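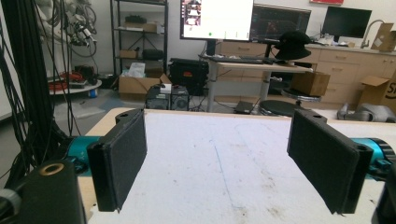

4.2 Changes in task content after the kitting cell was introduced

Before the cell went live in November, kitting at the Welton site was done by hand at six benches. A worker took an order sheet, walked the racks, filled a tray and signed it off. The work was paced by the worker, and most people we interviewed described it as dull but easy to arrange around breaks and conversation. The cell took over picking for the 1,372 part numbers that Anwood, the integrator, had cleared as graspable. The remaining parts in the catalog of over 2,000 stayed with the benches.

Management expected the remaining manual work to be a smaller version of the old work. Our observation notes do not support this. The parts left to the benches were the ones that tangle, bend or stick together in the bin, and a tray made up only of such parts took longer to fill than a mixed tray had. Catarina Morais, a kitter with eleven years at the site, put it this way: "They took the screws and left me the springs." Four of the nine kitters said their hands were more tired at the end of a shift than before, although they handled fewer trays.

A second change was the appearance of tasks that had no name in the job description. Workers cleared jams, wiped finger pads, re-seated bins and taught new grasps by demonstration when a part changed supplier. During the observation period the cell logged 1,328 stops. Most were cleared by whichever kitter stood closest, and the maintenance technician was called only when the cell did not restart (see Table 3). Under the site's pay grades, clearing a stop counted as kitting time, so it lowered the worker's recorded tray rate. Two kitters told us they had begun to wait before walking over to a stopped cell.

Teaching was viewed differently. Amnuay Noiphan and Dagný Eskildsen, who recorded most of the demonstrations, both said it was the part of the week they looked forward to. Both also noted that it was given out informally by the shift lead, and workers on the evening shift had recorded none.

Figure 4 plots tray rate per worker by week. The drop in weeks 2 to 5 was read by the plant office as a learning effect. We read it mainly as a change in the mix of parts, for the reasons given in Section 4.1.

Figure 4. Trays completed per worker-hour, manual benches only, weeks 1 to 14. Shift averages; trays returned for correction are excluded.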